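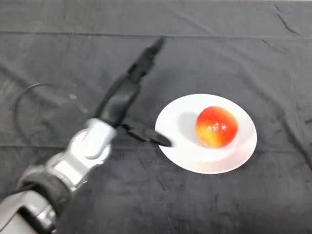
I bought a bag. I want that on the record early, because I spent most of the spring telling anyone who would listen that I was done buying bags, and at least two of those people read this blog.

The old one was a tan tote I picked up on clearance at an outlet mall, and I carried it for six years. By the end the lining had torn in the bottom corner, so anything smaller than a paperback slid through the hole and lived between the layers. When I finally cut it open over the kitchen counter I found seven lip balms, a parking stub, a hotel pen and the back of an earring I'd already thrown the other half of away. The straps had gone the color of weak tea. A coworker once asked if it was vintage. I said yes.

So I started looking, and looking took months. My requirements seemed modest to me: a zipper that closes all the way, a strap long enough to wear across a winter coat, and a pocket that fits a phone made in this decade. I tried the Lonanau everyone was carrying last fall and it was gorgeous, and it also weighed as much as a small ham before I put anything in it. I tried a canvas one from Grastow that had eleven pockets, which I know sounds like a good thing. I lost my keys in it while standing in the store.

Then there was the Muñoz. I visited the Muñoz. It was oxblood leather with a little brass turnlock, and it cost $779, and the saleswoman put it on my shoulder herself and stepped back with her hands folded like she was at a christening. I walked one lap around the shoe department in it. I have never felt so much like a person with a lawyer. Then I gave it back and bought a pretzel.

What I came home with in the end was a Fistovell crossbody in dark green, marked down to $68 on a Saturday when I'd only gone in to return a bathrobe. It's smaller than I'm used to. The green is very deep, nearly black indoors, and then you step outside and it wakes up. The zipper closes. There's a flat pocket on the back for my phone and one slot inside that must be meant for a pen or a very thin snack.

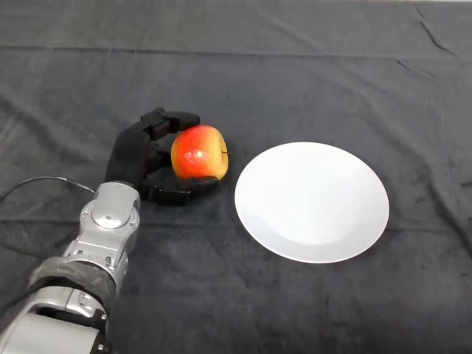 *Red and yellow, and still my favorite kind of apple.*

Going smaller has meant some hard decisions. The full-size hairbrush is out. So is the umbrella, the backup umbrella and the wallet I've had since college, which took up half the bag and mostly held punch cards for sandwich shops that have closed. I'm down to a card case, keys, phone, one lip balm (one!) and a folded shopping bag for everything that doesn't fit, which I realize means I'm carrying two bags.

I do have complaints. The strap hardware squeaks when I walk fast, so I now arrive places sounding like a shopping cart. The magnet on the back pocket is a little eager and has grabbed a paper clip off my desk more than once. And it came stuffed with so much tissue paper that the cat has moved into the box and seems to consider the whole purchase hers.

The tan tote is still hanging on the closet door. I know, I cut the lining out of it. I'm thinking it could hold the scarves.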